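Getting from Tirnon to the Ogilvie caves without a car

Mimoza Delić
Posted 25 Feb 2026

Is there public transport from Tirnon to the Ogilvie caves in February? The Flumine bus page lists line 7 but gives no winter times. I also need to know if the lower gallery is open, as one site says it closes when the river is high.

2 replies

Gilang Latuheru
Line 7 runs in winter on weekdays only. It leaves Tirnon from the stop behind the market hall and ends at the dam. From there it is a 30 minute walk on a paved road. Pay the driver in coins. The lower gallery closes when the gauge at the dam reads over 165 cm. The reading is posted at the ticket window each morning and is not put online. 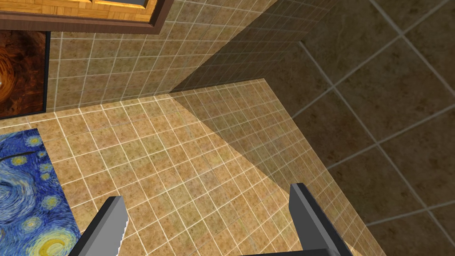

The upper gallery stays open at any water level. Entry is by guided tour, and the last one starts at 2 pm. Bring shoes with a good grip for the metal stairs.

husix_walker
went in summer, we took a taxi. no idea about the bus. caves were nice but cold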